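首页 社团活动 器材评测 比赛记录 借用登记 留言

手持夹爪采集套件用后评测：社团用了两个月，值不值得再买一套

这篇写的是Hultine的手持夹爪套件。我们社去年秋季学期的题目是“让机械臂学会收拾小东西”，前半段一直在用手柄遥控机械臂录动作，录一条要重来好几遍，进度很慢。寒假后换成手持夹爪，人直接拿着夹爪去抓，录完再拿去训练。套件从Van Wijk的教育渠道订的，单价2769元，含一只夹爪、一根固定带、一包备用指垫和一张薄说明书。相机和存储卡要自己配，下单前请看清楚，我们第一次就漏了存储卡。

先说到货和组装。箱子不大，零件分袋装，袋子上有编号，但说明书里的编号和袋子上的对不齐，第三步写的螺丝在第五袋里。我们社里两个高一同学照着装，花了一个下午，中间拆过一次，原因是左右连杆装反了。装反以后夹爪也能合上，只是两边指尖不在一条线上，不抓薄的东西看不出来。建议装完先夹一张名片试试，名片歪了就拆开重查。

扳机的手感中等偏硬。成年人单手握着没有问题，手小的同学握久了虎口会酸。我们后来规定每人连续录二十分钟就换人。扳机行程前段有一点空程，轻扣时夹爪不动，再往里扣才开始合。初学的人容易一下扣到底，把轻的东西弹出去。练两三次就能适应，但录进数据里的前几条基本都要删掉，排时间的时候要算进去。

指垫是这套东西里我最满意的部分。带横纹，软硬合适，抓光滑的塑料玩具不太打滑。圆的、带弧面的零件也能夹住，前提是两边指垫大致对着物体的中线下去。偏得多了，物体会转，这一点任何两指夹爪都一样，不能怪它。缺点是指垫容易粘灰和绒毛，在毯子上录完一轮，表面就发涩，要用湿布擦。备用指垫单卖也有，三对一包，价格偏高。

录制任务方面，我们没有专门的实验台，同学大多在家里录，地垫、书桌、床边都用过。家里的东西杂，背景也杂，这一点最初有人担心，后来觉得也好，训练出来的模型换个房间不至于马上失灵。我们的任务分两类：一类是把散在垫子上的小物件收进浅盒子里，一类是从浅盒子里把东西夹出来。后一类难一些，盒子有边，夹爪斜着伸进去时连杆会碰到盒沿，要练习把手腕抬高。

浅盒子不用买，鞋盒盖、礼品盒盖都可以，浅色内底较好，塑料玩具放在上面轮廓清楚。盒盖太轻的话，夹爪一碰就会跑，可以在底下贴两条双面胶。
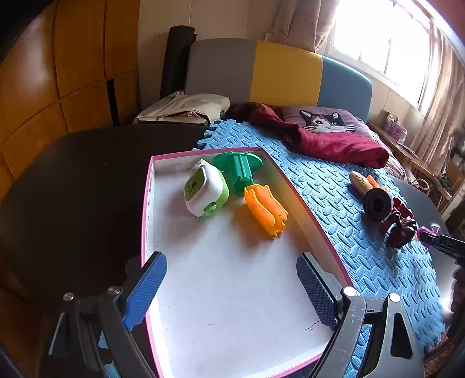
邻校Jostham社的一位读者看过初稿后来信说，他们用的是同一型号，最头疼的还是手腕角度，同一个任务三个人录出来三种姿势，模型学得犹犹豫豫，后来干脆在墙上贴了一张姿势说明，录之前先照着摆一遍。他们还提到，小玩具不要一次放太多，先从两三件开始，等成功率稳定了再加。

这个意见我同意一半。姿势统一确实有用，我们把“夹爪从哪一侧进、抬多高、放下以后停一秒”写成了三行字，发在群里，返工明显少了。但姿势完全一样也有坏处，机械臂那边遇到物体换了方向就不会处理。现在的做法是每个任务先按统一姿势录一批，再放开录一批，两批分开存放。物件数量我们也是从少到多，先单件，再三件，最后才是混放。

数据整理比录制更花时间。到写这篇时我们留下来的有效片段一共382条，录的总数比这个多得多，删掉的主要是三种：镜头被手指或袖子挡住的，扳机没扣稳物体半路掉下的，开头忘了按录制键只录到后半段的。第三种最可惜，动作往往是好的。套件自带的指示灯很小，还在夹爪外侧，握着的时候看不见。我们的办法是录之前口头报一声“开始”，录音里听得见这两个字的才算完整的一条。厂家如果能把灯挪到朝向使用者的一面，这个问题就没有了。

配套软件叫Hatstead，负责导入视频、对时间、切片段。安装顺利，学校机房的旧电脑也能跑，只是导入长视频时会卡。切片段的界面是英文，菜单不多，同学们用一次就记住了。导出的文件夹命名规则不能改，这点不方便，我们有好几个人分头录，合并时必须另外建表记录谁录的、在哪里录的。软件偶尔会把两段相邻的片段并成一段，没有提示，导出后要自己抽查。

耐用性谈谈我们遇到的情况。用到第二个月，连杆上的一颗销钉松了，夹爪合拢时有轻微的响声，拧紧后好了，过一周又松，后来点了一点螺丝胶才解决。固定带的魔术贴磨毛得快，已经不太牢。外壳摔过一次，从书桌高度掉到地板上，没有裂。总体上中学社团用一年应该没有问题，再久不敢说。

售后方面，我们写过一次邮件问袋子编号的事，隔了三天收到回复，附了一份改过的装配图，比随箱的那份清楚很多。建议买的人直接去要这一份，不必看纸质说明书。

适合谁买。如果社里已经有一台两指机械臂，学生人数在五六个以上，想让每个人都能录到数据，这套是合适的，比大家排队用一台遥控手柄快。如果只是想做一次展示，或者还没有机械臂，买它意义不大，单有数据没有地方跑，学生看不到结果，兴趣很快就没了。如果学生年龄偏小，最好先借一只试试扳机的力度。

几点零散的补充：

录制前把桌上的反光物收一收，窗边录尽量避开正午。

夹爪不用时把扳机松开放，不要用皮筋捆着，弹簧会变软。

存储卡买两张轮换，一张录一张导，省去等待。

同一个玩具不要录到底，隔几天换一批形状不同的，弯的、带柄的、圆盘形的都要有。

家里录的同学请先跟家长说好，录像里会拍到房间。介意的可以来活动室录。

打分：组装两星，指垫四星半，扳机三星，软件三星，价格三星。综合三星半。

第二套我们准备在四月订，这次会把存储卡一起写进采购单。机械臂那边的测试结果还没有跑完，目前单件入盒比较稳，三件混放时好时坏，等数据够了另写一篇。

3月31日 更新：Van Wijk通知备用指垫改为单对出售，上文“三对一包”是我们购买时的情况。

联系我们 | 器材借用须知 | 版权归机器人社所有，转载请注明出处 | 返回顶部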